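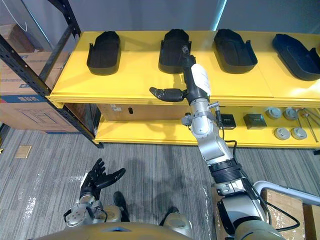 The Trorketti is a thick wool felt insole for wellingtons, walking boots and any old pair of shoes that has gone cold and thin underneath. We've been selling it at Sterkareo for longer than any other footwear item in the shop, and it's still the one we put in our own boots when November comes round and the yard turns to soup. People often ask how best to keep a few pairs on the go at home, and our advice is to give them a shelf where you can see them. Black shoe-shaped trays set out in a row on a bright yellow shelf, rounded toes to the back, are a cheerful way of going about it, but a windowsill with a bit of newspaper will do just as well. All the felt asks for is some air and a flat place to lie.

## What it is

It's a single piece of pressed wool, cut to the shape of a foot, with a stitched edge. There's no foam in it and no glue, and we haven't added any scent. The felt comes to us in rolls from Stępień, a family mill that has been very patient with our small orders over the years, and it is cut and edged here. It is 5 mm thick when new and settles a little under the heel and the ball of the foot during the first fortnight, which most people find is when it starts to feel like their own.

The colour is whatever the sheep were, more or less. Expect a greyish oatmeal with darker flecks, and expect the left to be slightly different from the right now and then. We do try to pair them up nicely, and Khadija Farouk, who looks after the cutting table, has a far better eye for it than the rest of us, but wool will be wool!

## Details

- **Material:** pressed sheep's wool, cotton edge stitching
- **Thickness:** 5 mm when new
- **Weight:** 166 g for a pair in the largest size
- **Sold as:** one pair, left and right
- **Price:** £18 a pair, postage worked out at the till
- **Sizes:** adult only for now, whole sizes

## Choosing a size

Go by the size of the boot and leave your foot out of it. A good many of us wear wellingtons a size up to make room for socks, and an insole cut for your foot will slide about in there and end up folded under your toes by the garden gate. If you fall between sizes, take the larger and trim it. Ordinary kitchen scissors are fine. Draw round the old insole with a bit of chalk, cut just inside the line at the toe, and leave the heel alone, as that's the part that keeps everything in place. You will lose the stitching where you've cut, but the felt is dense and holds together quite happily without it.

Do take the old insole out first if it lifts. We had a very nice letter from a gentleman who had put ours on top of two others and wondered why his boots had shrunk.

## Looking after them

Take them out of your boots in the evening, every evening if you can remember, and let them dry on their own. Keep them off the radiator and well back from the stove, because strong heat makes the wool go stiff and a bit crackly, and it never really softens again afterwards. Mud is best left to dry and then brushed off with a stiff nail brush, going along the length of the felt.

They can be washed by hand in cool water with wool soap. Press the water out in a towel (please don't wring them) and pull them gently back into shape before laying them flat. We wouldn't put them in the machine. One or two customers do and swear by it, and one or two others now have very good insoles for a doll.

If you're out in wet weather day after day, we'd suggest having 2 pairs and swapping them over. They last a good deal longer that way and it's much nicer for your feet first thing in the morning.

## Will they fit my boots?

They suit most boots with a roomy toe. They're rather too thick for office shoes, running shoes or anything you already have to tug on. For those we keep the Prorex liner, a thinner felt with a smooth cotton top, which takes up hardly any room and comes in the same sizes. It isn't as warm, so for standing about on cold ground, at a market stall or on the side of a football pitch, the Trorketti is still the one to have.

## Returns

If they don't suit, send them back untrimmed and unworn and we'll swap the size or refund you, whichever you like. Once they've been cut we can't take them back, so try them in the boot with your usual socks and walk up and down the hall for a while before you reach for the scissors. If the stitching comes away by itself, let us know and Khadija will mend it or send a new pair.

*Prices and sizes checked 2020-05-04. The largest size is waiting on felt and will go out as soon as the next roll is cut.*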